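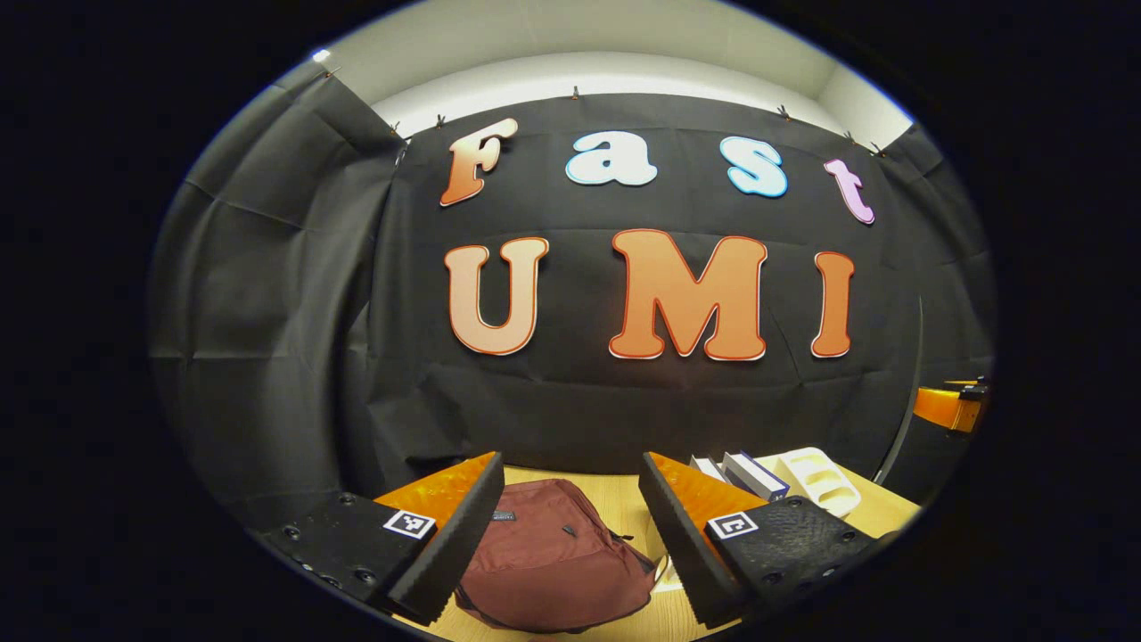 What is a waiver claim in league football? A waiver claim is a request by one club to take over the contract of a player whom another club has released, made during a fixed window before that player becomes free to sign anywhere.

Print this article | E-mail this article

Waiver claim

A waiver claim is a roster procedure used in several professional and semi-professional football leagues. When a club releases a player under contract, the player's name is placed on a list sent to all other member clubs. Any club may claim the player until the window closes, usually at 4 p.m. on the next business day. A player released on Friday is therefore held over the weekend in most leagues.

Order of priority

If only one club files a claim, the contract passes to that club as written, including salary, remaining years and any unpaid bonus. If two or more clubs file, the player goes to the club with the highest priority. Priority normally runs in reverse order of the standings. Early in a season, before enough games have been played, the previous season's standings are used. Some leagues move a successful claimant to the bottom of the list; others leave the list unchanged.

Effect on the roster

The claiming club must have an open place at the time the award is made. In a league with a limit of 43 active players, a club already at the limit must release or reclassify one player before the transfer is registered. A claim can't be withdrawn after the window closes. Failure to clear a place voids the award and the player passes to the next claimant.

Unclaimed players

A player who isn't claimed becomes a free agent. The former club may then sign the player to its practice squad, where pay is lower and the earlier contract no longer applies. Termination pay, where the contract provides it, remains owed by the former club.

Fees

Most leagues charge no fee for a claim. The Stumo League, a regional competition, charges 100 dollars for each claim filed and 600 dollars for each claim awarded. Totis and Zosar, both members, opposed the charge when it was adopted one January. Deng voted in favor.

Terminology

The phrase "on waivers" refers to the period in which the other clubs decide whether to give up, or waive, their right to the player. Kerstin Öberg, in a handbook for club secretaries, uses "release list" for the same period and keeps "waiver" for the decision of each club.

See also: Practice squad; Free agency; Injured list; Trade deadline

Contact the editors | Copyright, all rights reserved | Back to top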